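About Benum

Benum is a shared workshop with one arm, one table and a fairly low opinion of robot demos. It was started by Genji Mizuno and Yuto Amano, who met while complaining about the same video of a robot folding a towel. The video was sped up and had cuts in it. We still bring it up.

We build and program tabletop robot setups for household chores, on evenings and weekends, mostly with our own money. We are a very small outfit. If you came here looking for a home helper you can buy, we don't have one, and we'd be careful with anyone who says they do.

What we work on

Picking things up in a kitchen and putting them down somewhere sensible. That sounds like a small job. People who have tried it tend to stop saying so. A cup and a plate are different problems, and a spray bottle is another one again, because the grip that holds it isn't always the grip you'd want for using it. We use ordinary kitchen shapes along with toy food, which bruises less and can stay out all week.

The table is kept crowded on purpose. Plenty of arms look clever with one block in front of them. We want to know what happens with a colander, a mug and a big plate all taking up room, and a strawberry where the elbow would like to go. The stop switch stays on the table rail, and whoever is at the keyboard is expected to know where it is without looking.

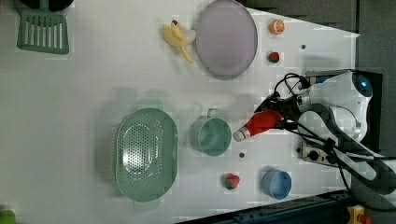

How we test

A task counts when it has been run 20 times without anyone touching the table. Until then we call it "sometimes," and that word goes on the whiteboard next to the task. Most of the whiteboard says "sometimes."

Our first planner was called Gumier and was meant to choose its own grips. It chose them, and a lot of them were bad. We went back to a short list of grips written by hand, which Yuto still calls a defeat and Genji calls Madel. Madel is what we run now. It is dull and we trust it more, although it still gets confused by dishes that aren't standing the way it expects.

We log every run, including the embarrassing ones. The last full log had 235 runs in it, and in 61 of them a person had to step in. We don't have a good explanation for all of those. "Lighting" gets blamed a great deal around here, usually by whoever wrote the code.

Is learning from data the answer? Maybe. Yuto thinks so. Genji wants to see it work on a table he has set up himself, without being told in advance what is on it. Visitors are welcome to take a side, but please read the log first.
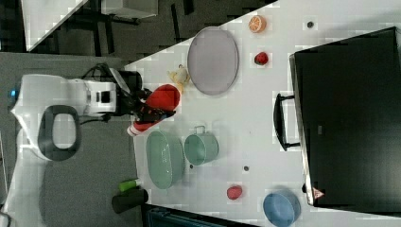
Red item in the gripper, mug on its side, plate farther up the table.

The workshop

We share the Kinoshita building with a few other makers, and rent is split by floor space. Our corner takes up about 60 square feet, which is less than we agreed to and a standing topic at meetings. Soldering is done at the far bench. Food for people is kept well away from the robot table, after a mix-up last November with a banana.

Can I join or visit?

You can visit on open evenings. Write first and tell us what you've built, even if it broke. Broken is fine. We don't take sponsors who want a finished video by a certain date, and we don't do birthday parties, though we have been asked.

If you want to run your own code on the arm, one of us will sit with you for the first session. Bring your own laptop and expect to spend most of the time on calibration.

Page last updated 13 Aug 2020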